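Notes from the Neighborhood Kitchen

Sep 2, 2023

Category: Food & Home

Well, friends, the tomatoes have finally slowed down, and I find myself thinking about bread again. It happens every year when the mornings turn a little cooler (I slept with the window open last night and had to go looking for a second blanket!). My starter has been sulking at the back of the fridge since June, so I took it out on Monday and gave it two good feedings, and by suppertime the next day it was bubbling away and smelling like green apples.

If yours has been neglected too, don't throw it out. Pour off the dark liquid, keep a spoonful, and feed it equal weights of flour and water until it perks up. I use the plain white flour from Renen, though Johanna Lehner swears by rye and she has won more ribbons than I ever will.

For a first loaf I'd go small, with 400 grams of flour and a long, lazy rise on the counter.
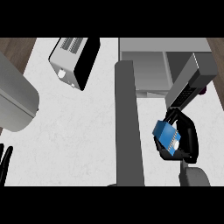 Then it goes into the fridge overnight, covered with a plate, and you can bake it whenever you're up and have had your coffee. Let it cool all the way before you slice it. I know, I know, I never manage it either, and my family likes the heel while it's warm enough to melt butter.

Next time I'll share the raisin loaf I make every December.

Print this item | E-mail to a friend

Comments (2)

Marlys: Mine was black on top and it came back fine after three days!

D. Gashi: Can I use honey in this one?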